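# The Fuselier hand-crank coffee grinder, after one very caffeinated month

I've been grinding with the Fuselier every morning since November, and I'm smitten.

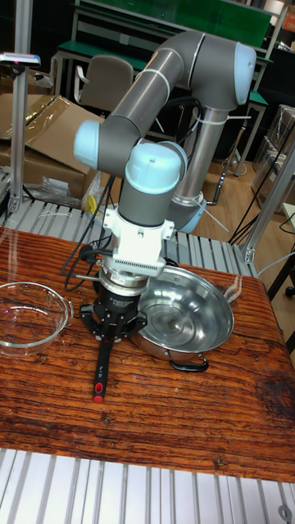
Seventeen turns is plenty for one cup, according to a reader who wrote in after my first post on it, and my arm would thank me for stopping there. I tried it. For a small cup brewed strong, fair enough! For my big mug I still need a good minute of cranking.

The grind is what won me over. My old Pidard made boulders and dust in the same batch, and no amount of fiddling got it to settle down. With the Fuselier on click 14 my pour-over comes out sweet and clean, and on 17 it makes a French press with hardly any sludge at the bottom of the cup (I drank the last sip, which I never do). Espresso is another story. It'll go fine enough, but you'll be cranking a long time and the handle starts to fight you with light roasts.

The adjustment dial is under the burrs, so you have to take the catch cup off to change anything. I thought that would bug me more than it has. The clicks are firm, and I haven't had it slip once. The numbers are tiny, though — I put a dot of nail polish on my usual setting.

I've run two bags of beans from Zarovero through it and one from Eze, a dark roast so oily that it clogged the Pidard. The Fuselier needed a brush-out afterward and that was all. It comes apart without tools, and the brush in the box is decent, with stiff bristles and a handle long enough to reach the bottom.

Gripes? The lid is loose and pops off if you tip the thing, so there have been beans under my fridge. The hopper holds enough for two mugs at most. If you make coffee for a full table, get an electric one.

For one or two people who like a quiet kitchen at 6 a.m., I'd buy it again tomorrow. Next up I'm trying it on peppercorns, with the spare burr set so my coffee doesn't end up spicy.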